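Search the help pages Go

How do I get a water ring off an oiled wood tabletop? 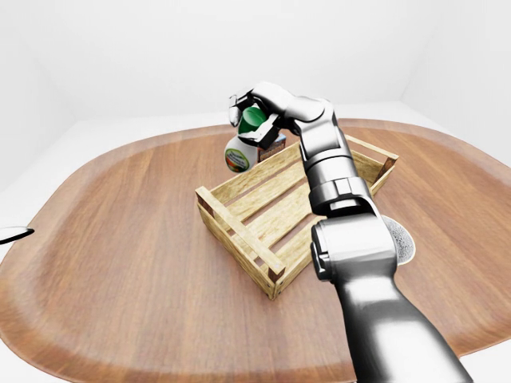 Sawsan Akl
My brother-in-law parked a sweating pitcher on my dining table in February and the white ring has outlasted his visit. I've tried toothpaste — the table now smells minty. Sanding scares me. Any ideas?

Semaan
If it's white, it's in the finish and you're fine. Rub in some plain mineral oil, leave it overnight, wipe. Still there? 300 grit, very lightly, with the grain, then re-oil the whole top or you'll trade a ring for a patch. Skip the toothpaste.

Wokum
coasters

Masetti
Mayonnaise worked on mine, left on overnight. Semaan will say it's only the oil in it, and he's probably right, but I had mayonnaise. Don't start at 200 like I did. My table has a dip in it now and peas collect there.

Related
Candle wax on a pine bench
Which oil for a cutting board?
Sticky drawers in damp weather

Contact | © Monar Home Help | Back to top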